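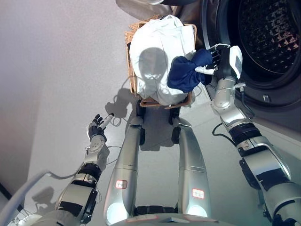
A navy cloth held at the washer door, with the basket of whites alongside.

Laundry automation at Trostgate

Laundry automation at Trostgate is the name I've settled on for what most of us just call "the washroom change," meaning the handover of part of the sorting and loading work at the Trostgate guest residence to a two-armed robot. I worked the linen side there before, during and after, so I'm writing this entry for the Hanent workplace wiki with my own two cents mixed in (the editors said that was fine!).

Background

Trostgate is a residence with 203 rooms, and every one of them makes dirty laundry. Before the change, sheets and towels went out to Hrubý, the contract laundry across the river, and staff uniforms, cleaning cloths and guest odds and ends were washed in the building. That second pile doesn't sound like much until you hear the number. In a busy month like March we'd handle more than 1,000 loose pieces, nearly all of it picked up, shaken out and pushed into a washer by a person bending over a basket.

Bending is what started it. Inmaculada Segura, who ran the washroom then, kept a notebook of who went home with a sore back, and she brought it to every meeting until somebody upstairs read it. The first fix was taller carts, and they were fine, but they didn't fit under the shelves. The second was the robot.

The work itself

People tend to picture automation as one big machine with a chute at each end. Ours is a lot closer to the old job. The clothes arrive in an ordinary basket, the washer is an ordinary front-loader, and the robot takes hold of a piece and moves it toward the drum. Soft stuff is hard for machines because it never has the same shape twice. A plate is a plate, but a shirt in a pile could be anything, and a sleeve may well be wrapped around three of its neighbors.

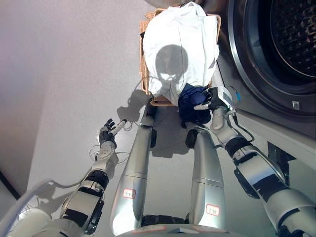

Color is the other headache. We try to keep darks and whites apart at the hamper, but things get mixed up on the way down, so every basket gets looked over before a load is started. At first a person did all of that looking. Now it's split — the robot gets the plain cases and we get the weird ones, like a sweater with a wool label or anything with a pen in the pocket. I still check pockets on everything. Call me old-fashioned.

Changes for staff

No one lost a job over it, and I want that in the entry because folks ask me all the time. What did happen is that 2 positions were rewritten. Consuelo Ortuño went from loading to what the schedule calls "line attendant," and she watches over the loading, clears snags and decides when to step in. She got a small raise out of it, though she'll tell you it should have been bigger, and I agree with her.

The day feels different too. Loading used to be the time we talked, two of us at one basket with the radio going. An attendant mostly stands and pays attention, and that's tiring in its own way (your feet notice before your head does). We asked for a stool and a 10-minute break each hour. The stool came right away and the break took months.

Training was thin at the start. We got a binder from Groltetti, the outfit that set things up, and it was written for people who already knew what a joint limit was. Inmaculada rewrote it in plain words over her lunch breaks, and her version is the one still hanging by the door.

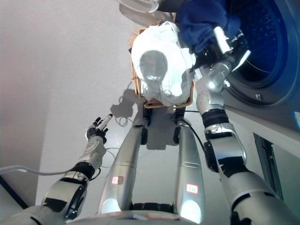 Navy cloth in the right gripper, near the open drum.

Opinions

Views in the washroom are mixed. The people with bad backs like it, me included. Others feel that a slow loader just moves the waiting from one end of the room to the other, and on heavy days they have a point, and you'll see someone grab an armful and do it by hand. Management has never told us not to.

Folding is still all ours. There's been talk of trying that next, and Consuelo has already said she'd like to be in the room when they do.

See also: Linen carts; Hrubý contract; Line attendant (job title)

We use cookies to keep you signed in and remember your settings. Accept | Manage

Contact | © Hanent Workplace Wiki | Back to top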